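Plerncombe House Refit: Progress Report to the Escobedo Fund
Tuesday, December 26, 2023

Work on the ground floor is further along than our July report predicted, mostly because the July report was so gloomy. Of the 59 items on the snag list, nine are still open. Four of those are doors, which in this building have opinions.

Painting. The back rooms and the corridor have had both coats. The off-white was agreed after a long debate between two tins that looked identical to everyone outside the debate.

Floors. The Rosham room is sanded and sealed. The Polton room had a damp patch under the window, so 157 square feet of boards came up and went back down again. We had set aside $1000 for surprises, and the damp took roughly half of it.

Furniture. The side tables are back from storage. Two of the armchairs are not, and the storage firm is looking into it with great calm.

Phones and power. We said we would keep the existing wall points wherever they were sound, and we have. The small sitting room has its beige phone plate with the power socket right beside it, above the brown baseboard, and the black cord runs along the wall to the round side table. The spare length is still in a coil. Cord clips are on order -- they have been on order for some time, and we think of them fondly. 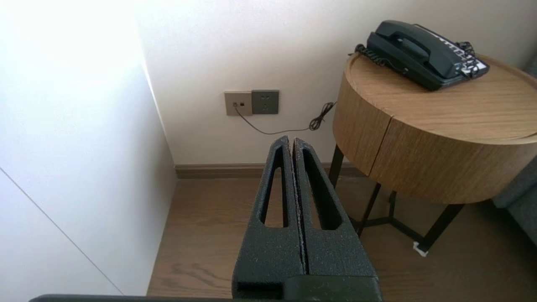

Rosham wrote back on the draft of this section to ask whether a landline was still worth paying for, given that cell reception on the ground floor is fine by the windows. It is fine by the windows. Guests tend to want the armchair, so the line stays until the contract comes up, and we will price the alternative before then.

Still to do: the doors, the clips, a shelf in the Polton room, and the final invoice from the floor sanders, who seem in no hurry to be paid. The next report will cover the stairs.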